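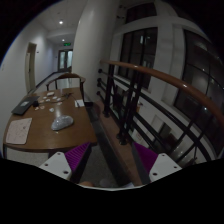

Planning next year's gripper budget and I'd like somebody to talk me out of a mistake before I make it. We're a small group, two of us who know which end of a screwdriver to hold, and we collect grasping demos with hand-held grippers. The fingers are white plates with the purple ribbed pads on the inside, and the pads are what's eating me. I have money for one of three things: a second complete hand-held unit, a big stack of spare pads and plates, or a deposit on an arm. Our current workspace is a brown wooden table next to a balcony railing, with a laptop or tablet case on it and a crumpled plastic bag, so you can see facilities spending has been kept under control. The Gosance quote for a second unit is 1449 before shipping. Pads are 19 each from Skista. The arm costs more than I'm willing to type. What would you buy first?
posted by railside, 4 Dec 2020

torque_and_see wrote:
Pads. Always pads. You will never in your life regret a drawer full of consumables. I've seen people with a lovely machine sitting under a sheet for a month while a bit of rubber made its way over on a boat.

mildewpaws wrote:
Disagree with the above, and not only out of habit. A second unit IS spares. If the first one dies you keep working with the second and fix the first at your leisure. A drawer of pads does nothing for you when the thing that goes is the trigger, or the mount, or the one cable they don't sell separately.

torque_and_see wrote:
And then you have two units with worn pads.

mildewpaws wrote:
Two units with half the wear each. I can do this all night.

Jade Lachance wrote:
I do purchasing for a teaching lab, so I'm boring about this. Before anyone picks anything, railside, how long does a set of pads last you? If you don't know that number you aren't budgeting, you're shopping. We wrote the date on the back of every pad in marker when it went on. After one term we knew what to order, and it was a lot less than the guy who uses them had been asking for.

Also get the Gosance quote with shipping and any import charges on it. "Before shipping" is where my last budget went to live.

railside wrote:
Fair. I don't know the number. The ribs go smooth, my colleague says they're fine, I say they aren't, and we change them when I win. So the replacement schedule is currently based on who had lunch.

Jade Lachance wrote:
Then start with the marker. It'll be the best value item on your list.

ohmsweetohm wrote:
Nobody's mentioned the arm so I will. Don't put down a deposit. We put one down with Simard in May, and what we learned is that a deposit buys you a place in a queue and a very polite email. You also need a bench that can take it, a stop button, somewhere to stand when it does something you didn't expect, and a person whose job it is to care. Add all of that up and then look at the price again. It grows.

mildewpaws wrote:
Agree on the arm. Furniture with rounded ends isn't what I'd bolt one to.

railside wrote:
The rounded end was a selling point! Fewer bruises. But yes, the arm would need a room, and the room would need a meeting. I'd half hoped someone would tell me to skip all that.

kettlebrain wrote:
I'll be the contrarian. If your demos are supposed to end up running on an arm, and you don't have an arm, how do you know they're any good? You could spend two years collecting beautiful data with a finger geometry that doesn't fit anything you can afford later. Don't buy one, fine, but borrow time on one before you spend another cent on pads.

ohmsweetohm wrote:
Borrowing time is a good shout. Different thing from a deposit, though.

kettlebrain wrote:
Which is why I said it.

torque_and_see wrote:
Has anyone priced the Vikden pads? Quoted me 136 for a box. I forget how many in a box, and the website has also forgotten.

Jade Lachance wrote:
Ask for the count in writing, and ask if the screw holes match. "Compatible" covers a wide range of behavior. Buy one box, put one pair on, date them like the others and see which pair gives up first.

railside wrote:
OK, where I've landed, subject to my colleague being difficult:

Pads first, a modest order from Skista and one box from Vikden if they'll admit how many are in it.
Marker.
Full quote from Gosance, all charges, so I can ask for the second unit once I have a wear number to wave at someone.
Email the people upstairs about a few hours on their arm.
No deposit.

mildewpaws wrote:
I still say second unit first. When your trigger goes, I'll be here.

torque_and_see wrote:
He will, too. Get a spare plate or two while you're ordering. And some screws for them, the short ones go straight into the carpet.

railside wrote:
Adding screws. Quote request went out to Gosance just now, I'll post the real total when it comes back.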